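Padis Learning Centre, Britthorpe
For younger visitors

How does a robot learn to pick things up?

You learned to pick up a cup by trying, and by watching other people. A robot can learn from examples too. One example is a record of a single job, from start to finish. It holds pictures from the robot's cameras and a list of how its arm and fingers moved.

At Padis, a person called an operator guides the arm by hand controls. The robot stores every movement. When the job is done, the operator marks the example as good or poor. Then the part is put in a new place and the work begins again. One morning's work may give almost 999 pictures, and these come from only 8 examples.

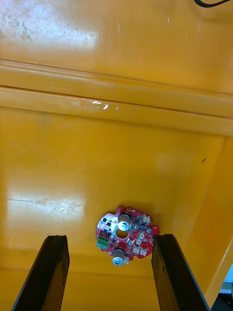
A red circuit board in a yellow bin, between the two fingers of the gripper.

Shiny surfaces can be difficult for a learning system. A bright patch of light may look like part of an object. For this reason, the examples must include bright places and dull places, and parts that lie in different directions.

Poor examples are kept as well. Liette Boychuk, who leads the work, asks her operators to write down what went wrong in five words or fewer.

Words to know
Gripper: the part of a robot that holds things.
Operator: a person who guides a machine.
Circuit board: a flat board that joins small electrical parts together.

Something to try
Ask a friend to close their eyes. Using only your voice, guide their hand to a pencil. Write down each instruction you gave.

Page last checked 3/28/19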